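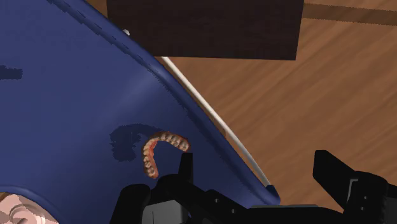 Page last changed: 2018-09-06

About Kellton

Hair, skin, nails, brows. Also a small barber room at the back, which has its own door and its own regulars. Four things under one roof and one front desk that answers the phone for all of them.

We opened as a two-chair hair salon on Gindstead Street. Two chairs, one sink, a dryer that tripped the breaker if the kettle was on. Leandro Peñalver cut hair at one chair and did the books at the other after closing. The sign said Pastor Hair, from the tenant before us, and we left it up for most of a year because a new one cost more than we had. Some of our oldest clients still call us Pastor. They still write it on checks. The bank takes them, dont ask us how.

We are at 26 Korkeck Avenue now, the corner unit, bigger windows. The move was in November, in the rain, with the wax heater riding on somebody's lap. Nine chairs these days if you count the barber room, two treatment rooms, a nail bar with four seats and a brow chair by the front window. Gindstead Street is a phone repair place now. They kept our floor tiles.

What we do

Hair is still most of it. Cuts for everybody, long or short, curly or straight. Color – single process, highlights, balayage, gray blending, color correction (call first for that one, please, we need to see you before we book it). Blowouts. Updos for weddings and proms. Keratin on Mondays and Tuesdays only, when it's quiet and we can open the back door for the fumes.

Curly hair gets cut dry here. Come in with it washed and worn the way you wear it, no ponytail, no hat. We will ask you a lot of questions and we may send you home with less taken off than you wanted. You can come back inside two weeks and we'll take off more, no charge.

Skin is facials, peels, extractions and waxing. Two rooms, both at the end of the hall, both with doors that shut properly. No lasers, no needles. We get asked about fillers every week and the answer is still no, go see a doctor.

Nails is manicures, pedicures, gel, and fixing what broke. No acrylics. We did acrylics on Gindstead Street and the dust got into everything, including the color bowls.

Brows and lashes is shaping, tinting, lash lifts. Patch test at least two days ahead for anything with tint in it. This applies even if you had it done somewhere else last month. Takes five minutes, no appointment, just walk in and say patch test.

The barber room is walk-ins before noon and appointments after. Fades, tapers, beard trims, hot towel shaves. Kids welcome. There is a booster seat and a bowl of lollipops and the lollipops are for after.

Who we are

21 people on the schedule, most full time, a few who split the week with school or with another job. Everyone who touches your hair or skin has a state license and it's posted at their station. If it isn't posted ask to see it. You should do that anywhere you go.

Leandro still cuts three days a week, Wednesday through Friday. His book fills up fast. He doesn't keep a waiting list anymore because he kept losing the piece of paper. If you want him, book your next visit before you leave the chair.

Our assistants are not just there to sweep. They shampoo, mix color, do blowouts at a lower price, and after they pass their floor test they take clients of their own. The floor test is a full day with a senior stylist watching. It's not easy and not everybody passes the first time. Five of the stylists here now started out at the shampoo sinks, two of those on Gindstead Street.

New stylists rent nothing. We're not a booth rental salon. Everybody is on payroll, with paid training days and a real lunch. Leandro rented a booth for years before he opened this place and came out of it with strong opinions on the subject, which he will share if you have the time and possibly if you don't.

How we work

Every first visit starts with a talk. Ten minutes, dry hair, no cape. Bring photos if you've got them. Photos of hair you hated are just as useful. Tell us what you had done in the last couple of years – box color, henna, relaxer, whatever. We are not going to scold you for box color. We just need to know its in there.

We tell you the price before we start. If it changes partway through because we need another bowl of color or another round of toner, we stop and tell you the new price and you say yes or no. Prices go by time and by product used and not by whether you're a man or a woman. A short cut is a short cut. The full list is on the Prices page and printed on a card at the desk.

If you don't like it, tell us. Tell us in the chair if you can. If you can't, call within ten days and we'll fix it free, with the same stylist or a different one, you pick, no hard feelings. People are shy about this. Please don't be shy. A fix is an hour of our time and a bad haircut is a couple months of yours.

Tips are up to you. Cash or card, there's an envelope at the desk with names on it. Assistants get tipped too, if you'd like.

The training room

Upstairs, over the nail bar. Opened the year after the move, after a lot of arguing with the landlord over the stairs. It has 300 square feet, four mirrors, two sinks, a projector that mostly works. Staff classes are Monday mornings. Cutting one week, color the next, then skin or barbering.

We also run model nights. You get a cut or color from an assistant at a much lower price, with a senior stylist checking every step. Takes longer, so eat first. Sign-up sheet is at the desk and goes out new on the first of each month. Usually full in a couple days. For color models we mostly need shoulder length or longer, no recent henna. For cuts, anything.

Outside students come too. We take beauty school students for observation days, two at a time, black clothes, closed shoes, phone away. Teachers, please email, don't send students in cold on a Saturday. We've had that happen and there was noplace to put them.

Things people ask

Parking. Six spots behind the building, shared with the bakery. Street parking is free after six. Don't use the bank lot, they do tow.

Getting in. Ramp at the side door on Korkeck. One shampoo sink adjusts for wheelchairs and one of the hair stations has no fixed chair. Training room is stairs only, sorry, we're working on that with the landlord. If you want to be a model and stairs are a problem, tell us and we'll do you on the main floor.

Quiet visits. You can ask for one when you book. No small talk, dryer on low, chair away from the door. No extra cost. First slot in the morning is the best for this.

Kids. Fine, bring them. Under twelve has its own price. Color on kids only with a parent there the whole time.

Dogs. Service dogs only. We know yours is good.

Late. Call. Over fifteen minutes and we may have to shorten the service or move you. No-shows pay half the next time they book. Emergencies happen and we're not monsters about it.

Gift cards. At the desk, any amount, no expiration. We still take the old paper ones that say Pastor on them.

Products. We sell what we use, one shelf by the door. No pressure to buy and nobody on staff gets a commission on bottles. If the drugstore one is fine for your hair we'll say so.

Around the neighborhood

We close the Sunday before Thanksgiving to regular clients and do free cuts all day for anybody who wants one. Last time it was 63 heads, start to finish, plus one beard that took as long as three of the heads. Staff sign up for it by choice and they get paid for the day. Line starts at the side door. Coffee from the bakery.

We save clean towels that are too worn for clients and the animal shelter picks them up. Hair clippings, foils and color tubes get sorted for a recycler. It's a pain – there are five bins in the back hall and new people always get it wrong – but the trash is down to one bag most days.

Cut off ponytails of eight inches or longer can be donated. Tell us before we wash it. It has to be dry and tied before it's cut.

Working here

We hire when there's a chair open and sometimes a bit before. Right now we're looking for one licensed esthetician, and one barber for afternoons and Saturdays. Drop off a resume in person if you can, Tuesday or Wednesday before noon is good. Expect a working interview, paid. Bring your own shears. Assistants apply any time, license or enrolled in school, both fine.

Hours

Monday, keratin appointments and staff training only. Tuesday to Friday 9 to 7. Saturday 8 to 5. Closed Sunday.

Barber room opens at 8 every day we're open except Monday.

Phone is best for same-day. Online booking is best for everything else, and it shows real openings so if you dont see one there isn't one. Email gets answered, slowly, usually after closing.

Kellton
26 Korkeck Avenue, corner unit, green awning
Side door for the ramp and the barber room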